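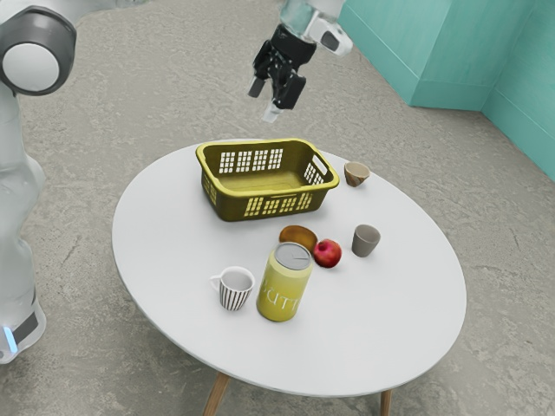

Ro-un Ahn thinks I should have given up on the sourdough rye in April and bought a loaf like a normal person. The comment came in under my last post, and it went on for a while. The main point was that a starter that smells like nail polish is a hungry starter, and that I was feeding it once a day in a warm kitchen when it wanted twice.

I went back and read my notes, and that was right. I had been feeding it at 7 in the morning before work and leaving it on top of the fridge. By supper it had risen, dropped, and started to smell. Then it sat like that all night. I had been blaming the flour.

So I changed two things. The jar moved to the bottom shelf of the pantry, next to the potatoes, and I started feeding it in the evening too. After a few days the smell went from nail polish to something more like apples. I used the same flour the whole time, the Mirkitz dark rye that the store on Lai Street sells in the paper sacks.

The first loaf after that was still not good. It had a gap under the top crust you could put a thumb in, and the bottom was gummy. I ate it toasted. My second mistake was cutting it the same evening. Rye needs to sit. I knew this from every recipe I have ever read and did it anyway. The next loaf I wrapped in a dish towel and left alone until the following night, and the crumb had set up much better.

Here is what I am doing now, for the people who asked.

The night before, I mix 312 grams of rye flour with the same weight of warm water and a big spoonful of starter. I cover it and go to bed. In the morning it should be puffed up with small holes on top. If it has already sunk in the middle, I use it anyway, but the bread comes out more sour.

Then I add the rest of the flour, salt, a spoonful of molasses and enough water to make a thick paste. You don't knead it. I stir it with a wooden spoon until my arm gets tired, scrape it into a greased pan and smooth the top with a wet hand. Caraway if I have it.

It rises until little cracks show on top. In my kitchen that took 2 hours last week and longer the week before, when the weather was cooler. I start the oven as hot as it goes, turn it down after the first ten minutes, and bake until the loaf sounds hollow when I knock on the bottom.

My last one weighed 1,557 grams out of the oven, more bread than one person needs. I cut it in half and gave half to Wen-hsiung Hsueh downstairs, who ate it with butter and pickled herring and told me it could use more salt. I have put more salt in since.

A few people asked about the pan. It's a plain steel one with a lid, made by Ludholm, and I got it secondhand. The lid keeps the top from drying out too early. I tried the loaf without it once and the crust came out hard enough that I had to switch knives. Foil would do the same job as the lid if you press it down well at the corners.

I also tried the Nirnach stone-ground flour, which somebody recommended in the comments a while back. It drinks up a lot more water than the Mirkitz. If you use the same amounts you get something close to brick clay. I added water a splash at a time until it looked right and didn't write down how much, so I can't tell you. The flavor was good, a little nutty, but it costs more and I have to take the 37 bus to get it. I'll finish the bag and go back to the usual.

Next I want to try putting old bread into the dough. You soak the dry ends in hot water, mash them and stir them in with the flour. I have been saving heels in a bag in the freezer and there are enough now for one loaf.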